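12 June update on the great laundry question

Posted by Njoroge Tanui, June 12, 2019

My aunt in Metville rang last month to ask whether she should hold off replacing her dishwasher, as she had heard a robot would be doing all that soon. I told her to buy the dishwasher. She wanted to know how I could be so sure, so I've spent a good part of May reading up, and I have bad news for anyone with a full ironing basket.

Factories look like the easy half. At Akach, where I used to work in the packing hall, we had a machine that could close 24 cartons a minute and do it all night. Give it one carton with a bent flap and it would stop dead and flash a light until Spahić came over and sorted it out with his thumb. He did a lot of walking, that man.

A house is all bent flaps. Socks inside out, a mug with the spoon still in it, the drawer you have to lift as you pull. So the people working on this start a good deal smaller than the washing-up, with things a toddler gets given — letter blocks and a tray to put them in.
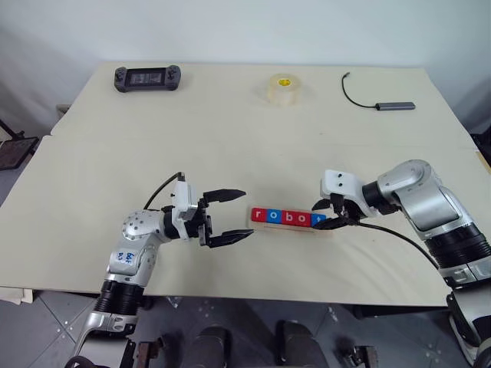
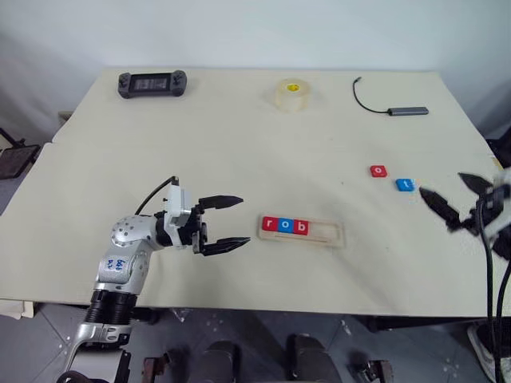
Five letters, one word, two arms. In the second picture the "o" and the "t" are still out on the table.

I was ready to be rude about this and then I tried it at the kitchen table with a pair of salad tongs in each hand. Have a go. A block has to be picked up straight, turned the right way and let down into a slot without shoving its neighbour along, and my tongs managed "rob" and a bruised thumb. I have two hands and roughly 100 times the practice, and I still wanted to use my fingers.

So, can they do the chores yet? Set out in a tidy row, on a clear bit of table, some of them, perhaps. My own kitchen hasn't had a clear bit of table since we moved to Fikier Road. My aunt's dishwasher arrives in 4 weeks and I have been asked to come and load it.

4 comments | 24 shares

Contact | © Njoroge Tanui | Back to top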